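Open House at the Skusura Refurbishing Shop, Nurnley

Skusura opened its computer refurbishing shop to the public one afternoon in November, and four of us drove over from the Pandey library group. We buy used desktops for the public computer room and have gotten the last two batches from Skusura, so we wanted to see where they come from. The shop is in the old Rereck building behind the feed store. Parking is on the gravel side. The front lot belongs to the tire place and they do tow.

Doors opened at 1 p.m. We signed in, got stickers to wear, and were asked to leave coffee on a shelf by the door. Groups went through every half hour. Ours had people from a school district, a couple with a broken laptop they hoped to get looked at (they were told to come back on a regular day), and a few retirees who had worked in electronics.

The first stop was receiving. Machines come in on pallets, mostly from offices and schools that replace everything at once. Each one gets a paper tag and a line in a spreadsheet. The month before our visit they took in 588 desktops, which we were told was a heavy month. Monitors go to a separate building and were not on the tour. Anything with a swollen battery or obvious water damage goes straight to the recycler.

Drives come out before anything else happens to a machine. They are logged by serial number and either wiped or shredded, depending on what the donor signed for. Our guide spent a long time on this, and the school district people had most of the questions. A donor can ask for a certificate for each drive. There is a small charge if you want it on paper.

After that came the teardown and inspection area, where we spent the most time. Desktop towers are laid on their sides with the side panel off so that everything can be reached from the top. 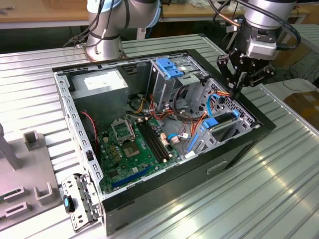 An open tower on the work table, with the CPU socket empty and its retention frame up.

The guide talked us through what they look for at this stage. An empty socket gets checked under a light, as a bent contact is one of the more common reasons a board is rejected. If the board passes, a tested processor goes in with fresh thermal paste. The power supply is tested on its own before it is trusted with anything else. Memory is matched in pairs when there is enough of it in the bins.

Somebody asked about the blue plastic latches on the drive bays. Those let you get a drive out without hunting for a screwdriver, and the staff like cases that have them. The guide said a broken latch is a nuisance to replace and they save good ones from scrapped cases. I had never thought about this when choosing machines for the library, but we do swap our own drives, so I wrote it down.

Cables were the other subject. A desktop of this type has a lot of orange, yellow, red and black wire running from the power supply over to the drives, and it is easy to catch a bundle when the side goes back on. They tie the loose runs back as the last step before closing. One of our older machines had a fan that clicked from the day we got it, and I now suspect a cable was touching it. I will open it up and look.

Cleaning is done in a side room with compressed air and an exhaust fan. It was too loud to hear the guide, so we looked in through the door and moved on. Test racks are at the far end of the building. Each finished machine runs overnight and gets a grade on a sticker. Grade 2 means cosmetic wear only, which is what we have been buying. We were shown a few side by side with the better grade and could see little difference apart from scratches.

The tour took around 90 minutes, longer than the hour on the flyer. There was a sale table at the end with keyboards, mice and power cords. We bought four keyboards and a bag of cords. They took cards, but the reader was slow and the line backed up to the door.

A few notes for anyone going next time. Wear closed shoes, they do check. The floor is concrete and there is nowhere to sit until the end. The restroom is across the hall from receiving. Bulk orders can't be placed at the open house, but you can leave your name on a sheet and we did. The next one is planned for spring.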